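Shelving and Storage at the Rurnavmont Workshop

Text and pictures by Nii Yakubu

Rurnavmont moved into its present rooms on 12th December, and the storage has been rearranged several times since then. This page shows the shelving the group uses for small goods. The units came secondhand from Clevard and were set up by the staff over two afternoons. Larger stock is kept at the Adjei building and is covered in the next gallery.

Each compartment is meant to hold one kind of item. In practice people put things down wherever there is a space, and the unit gets sorted again at the end of the week. Labels from Vulilar have been ordered for the fronts.

Click the picture for a larger view. 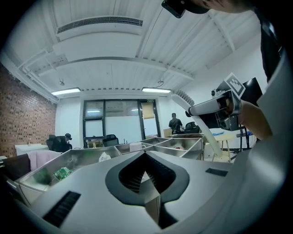
Issue 10, page 3

The metal shelving, with a green package in one compartment, a white plastic bag in another and a white mug at the back of a third. The brick wall is on the left, and the glass partition and door are at the far end, under the green exit sign.

Next gallery: Larger stock at Adjei
Back to all galleries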